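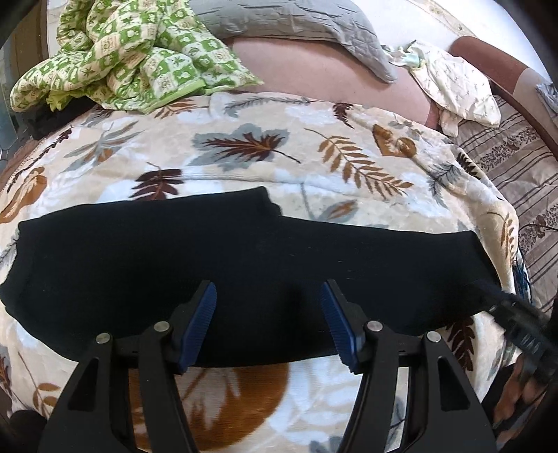

Pinza manual de dedos azules sobre una prenda negra, durante una sesión de doblado en un dormitorio.

1/12/22
Por Constanza Ledesma

La empresa Hostbridge ha suspendido el uso de sus pinzas manuales de registro Lisuver tras detectar un fallo en la articulación de los dedos que provocó cierres incompletos, datos erróneos y una lesión leve en la mano de una operaria. La medida afecta a las 50 unidades repartidas entre domicilios y talleres de Bronport y permanecerá en vigor hasta que concluya la revisión mecánica.

El defecto se localiza en el pasador de uno de los brazos. Según el informe técnico distribuido a los operadores, la pieza pierde apriete con el uso y permite que el dedo gire unos grados fuera de su plano. El codificador, montado en el eje de accionamiento, no registra ese giro y sigue indicando una apertura nominal. La diferencia entre la posición medida y la real llegó a 3 milímetros en las unidades más gastadas, suficiente para que una tela fina quede suelta mientras el sistema la da por sujeta.

Las pinzas se emplean para grabar tareas domésticas, sobre todo doblado y recogida de ropa, con las que después se entrena el control de un brazo fijo instalado en la planta de Chowdhury, lavandería industrial que contrató el servicio en agosto. Allí aparecieron los primeros síntomas. El brazo cerraba los dedos sobre el borde de la prenda, iniciaba la elevación y la soltaba a media altura sin emitir alarma, dado que el lazo de control interpretaba la consigna como cumplida.

«Al principio se revisó el brazo, que estaba dentro de tolerancia. El error venía en las grabaciones», explica Valdis Mets, responsable de mantenimiento de la lavandería. Su equipo comparó las órdenes de cierre con la corriente del motor y encontró un patrón repetido: en las prendas oscuras y delgadas la corriente no subía al contacto, señal de que los dedos no llegaban a apretar.

Hostbridge revisó a continuación 2388 grabaciones. En 529 de ellas la apertura registrada no coincidía con la calculada a partir de la imagen de los dedos. Esas secuencias se han retirado del conjunto de entrenamiento y el modelo en servicio en Chowdhury ha vuelto a la versión anterior, más lenta en prendas pequeñas. La lavandería mantiene el doblado manual en una de sus líneas.

La lesión se produjo durante una sesión de doblado en un domicilio. La operaria sujetaba un tejido grueso cuando el pasador cedió y el brazo de la pinza se cerró sobre la mano libre. Sufrió un pellizco con hematoma en el índice y no necesitó baja. El parte interno señala que la herramienta carecía de tope mecánico en el lado afectado y que la inspección previa al uso se limitaba al estado de las almohadillas de goma.

Farzana Siddiqui, ingeniera de seguridad de Hostbridge, admite que el procedimiento era insuficiente. «Se comprobaba el desgaste de la superficie de agarre y la carga de la batería. El par de apriete de los pasadores se verificaba en el montaje y no se volvía a medir», señala. El fabricante de la pieza recomendaba fijador de roscas de resistencia media, que no se aplicó en el último lote.

La corrección prevista consta de un pasador con resalte, una arandela de bloqueo y un tope que impide el cierre más allá del contacto entre almohadillas. Se añade una comprobación de arranque: el operador cierra la pinza sobre una galga calibrada y el programa rechaza la sesión si la lectura se desvía. La galga se entregará con cada unidad reparada.

Ghislain Turcotte, consultor externo encargado del ensayo de fatiga, advierte de que el nuevo pasador resuelve la holgura, pero deja sin cubrir la flexión del propio brazo bajo carga lateral, frecuente al tirar de ropa atrapada o de correas. Propone situar un segundo sensor junto al dedo. La empresa estudia el coste y no ha fijado plazo.

Mientras tanto, los operadores deben devolver las herramientas en su estuche, sin desmontarlas ni reapretar los pasadores, para conservar el estado en que quedaron. Ese par residual es el dato que falta para determinar cuántos ciclos soporta la unión. Ese Iyamu, coordinador de las sesiones en Bronport, indica que las jornadas ya programadas se aplazan y que las horas comprometidas se abonarán.

Los resultados del ensayo se remitirán a Chowdhury antes de reanudar las grabaciones.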